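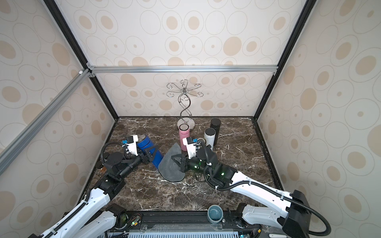 질문: 학생 동아리에서 양팔 로봇으로 정리 과제를 하려는데 6주면 되나요?

답변: 과제 범위에 달렸습니다. 물건 하나를 정해진 자리로 옮기는 정도면 6주에 됩니다. 물통, 컵, 천을 한꺼번에 다루겠다면 저는 안 믿습니다. 발표 자료에 성공률 78%라고 적은 팀을 심사해 봤는데, 시작 위치를 매번 똑같이 맞춰 놓고 잰 값이었습니다. 위치를 바꾸고 다시 재 보라고 하세요.
- Ketill Egilsson

질문자 추가: 팀원은 8명이고 8월에 Herville 대회에 나갑니다. 지도 선생님은 천 다루기까지 넣자고 하십니다.

답변 2: 천은 빼세요. 집는 것까지는 어떻게든 되는데 그다음이 문제입니다. 늘어진 모양이 매번 달라서 병에 걸리기도 하고요. 우리 동아리도 화요일마다 모여서 천만 붙잡고 있다가 병 세우기는 손도 못 댔습니다. 팔이 둘이면 쉬워진다는 말도 반만 들으세요. 서로 부딪히지 않게 하는 데 시간이 다 갑니다. 굳이 넣겠다면 한 팔로 천을 들고 다른 팔은 병 옆에서 멈춰 있는 동작부터 따로 연습하시길.
- Kirsten Þorgeirsson

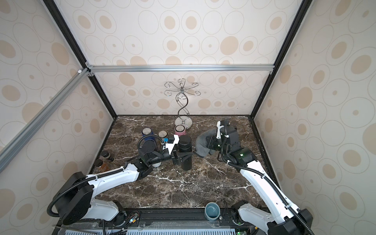 답변 3

저희는 Donmont 키트로 9주 걸렸어요. 잘 됩니다. 그냥 해 보세요 ㅎㅎ

댓글: 뭐가 잘 된다는 건지, 몇 번 해서 몇 번 성공했는지는 적어 주셔야죠.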